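Sharing a kitchen bench with a robot arm: what has helped us

When the arm arrived in the prep kitchen at Ernosel, I think most of us expected either a marvel or a nuisance. After a February of getting used to it, I'd say it has mostly changed who stands where, and how tidy we are.

Keep its patch of table plain. We clear away cloths and peelings before it starts, and give the top a wipe for crumbs as well (they get everywhere, don't they?).

Put the plates down one side and leave them there. Ours used to wander all morning, and Ilham El-Sayed spent half her shift nudging them back.

Give it one fruit at a time while you're learning. A lemon is a kind thing to begin with - it shows up well and doesn't mind being handled.

Look at the fingers at the start of every shift. Wipe them with a barely damp cloth, power off, and check that the screws are snug.

Talk about the jobs, too. On a day with 900 plates to set out, nobody here misses the reaching, but some of us did miss the chat that went with it, so we now do the garnishes together at the big table. I'd call that a fair swap, and my shoulders agree!
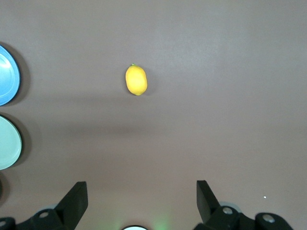 Lemon beyond the open fingers, plates to the left.

More kitchen tips
Getting limescale off the Flusa kettle
Labelling jars that live in the fridge
Sharpening day at Benjelloun

We use cookies to remember your settings. Accept | Manage
Contact | © Ernosel Kitchen Notes, Nirberg | Back to top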